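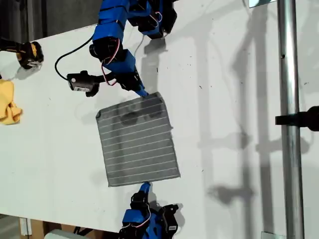

CLUSSTEAD -- Vodwood will buy tabletop robot arms for its linen folding line in stages, starting in February, under an equipment plan approved by its owners this month. The first order covers small arms that work in pairs over a white table, with striped gray cloths as the test item. Vodwood is a contract laundry serving hotels and clinics, and it has folded small items by hand until now.

The company set aside money for 118 arms over the life of the plan. Orders after the first stage depend on how the early stations perform against hand folding.

"We would sooner buy a few and learn what they cost to keep running," the company said. "The purchase price is the easy number."

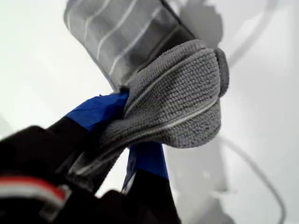
What the budget covers

Spare parts have their own line in the plan. Vodwood expects to go through servo motors, wiring and fingertip tape faster than anything else, and it will keep 300 spare servos on hand. Tables, poles, clamps and lighting are budgeted per station. Training time for floor staff is charged to the project and does not come out of department hours.

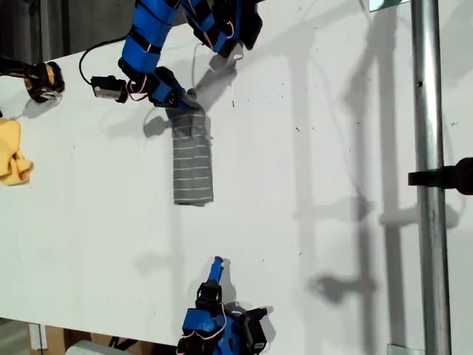
Floor space was the hardest item to settle. The Clusstead building has 1617 square feet open for the new stations, and the planners wanted room to walk behind each one. Two arms reaching in from opposite edges of one table, with a folded towel between them, set the basic footprint. Poles and clamps add to it, and so do the cables.

Marwat will supply the arms and the stands. Folus will handle software and service under a separate contract, which Vodwood can renew or drop each year.
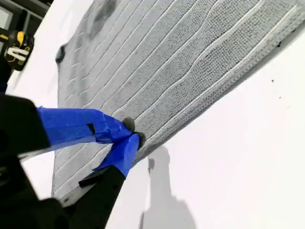
A gripper with blue-taped fingertips holds the corner of a gray microfiber towel.

Vodwood employs 144 people in Clusstead. The plan includes no job cuts -- staff now folding small items will move to inspection and packing as stations open.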